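Huerta Wrist-View Kit
Research bundle from Valtasari, sold through Bundport
Reviewed by Hermenegildo Magaña. Page updated 31 Jan 2024.

Sold as: wrist camera, mounting plate, two-finger adapter, recording software, one trained policy
Support: email only
Status: in stock, no returns once the software key has been used

What the maker claims

Valtasari says a robot arm can learn to find and pick up household containers from the wrist camera alone, with no second camera watching from the side. The method behind it is called Huerta. You guide the arm by hand through a set of demonstrations, the software cuts each one into short pieces, and the policy learns from the pieces where the fingers should go next. The sales sheet gives a success rate of 100 percent on trays and boxes after 32 demonstrations.

I don't trust a 100 on a sales sheet, so I went looking for the report it came from. It covers 18 trials. All of them used one table, and the start pose of the arm was the same every time. The sheet leaves that out. Eighteen clean trials from one start pose tell you the arm can repeat a motion. Whether it can find a tray is a separate question, and the report never asks it.

What we measured

Hernán Chávez set up the arm and recorded the demonstrations the way the manual asks. We then ran 103 trials in a furnished room, moving the start pose between trials and leaving the lighting alone. A trial counted only if the tray was lifted clear of the table and held. By that rule the policy passed 32 times. Valtasari counts a trial as passed once both fingers touch the object, which is a generous way to score a pick.

Most of the failures were low approaches. The policy seems fine while it has a tray wall in view and plenty of table under it, and gets much worse when the fingers start below the level of the tabletop. We can't say for sure why. The manual blames "insufficient variety" in the demonstrations, but it also tells you to record every one of them from above. Pick one.

We sent the results to Valtasari in December. The answer was a link to Proltside, their paid labeling service.

Finger wrap

The adapter ships with bare fingers and the manual suggests wrapping them for grip. It helps a bit with smooth rims. It also changes what the camera sees, and a policy trained on one wrap may not like the next. If you rewrap, record again. Budget an afternoon for it.

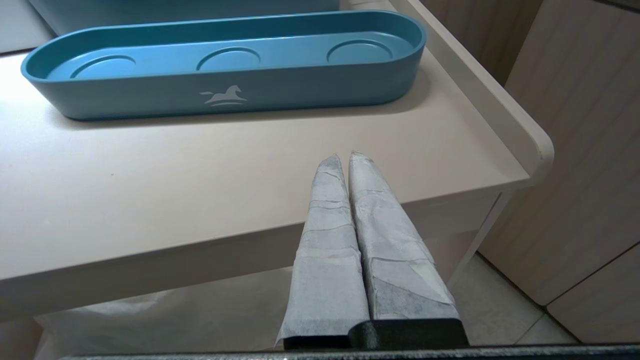
Wrist camera view: wrapped fingers at the front edge of the table, teal tray with three round recesses beyond.

Views like this one are the useful test, with the table edge running across on a slant and cabinets and floor tile on the right. Ask any seller of a wrist-only method for results from low angles before you look at results from overhead.

Who should buy it

Labs that want the mount and the recorder. The plate is stiff, the camera held its position through all our trials, and the files open in ordinary tools. Treat the included policy as a demo. If you need an arm that picks up trays next week, keep your side camera.

Not tested: soft containers, lidded boxes, two arms, any surface other than a tabletop.

Trial logs and scoring sheet are available on request through the Bundport contact form. Please say which arm you have.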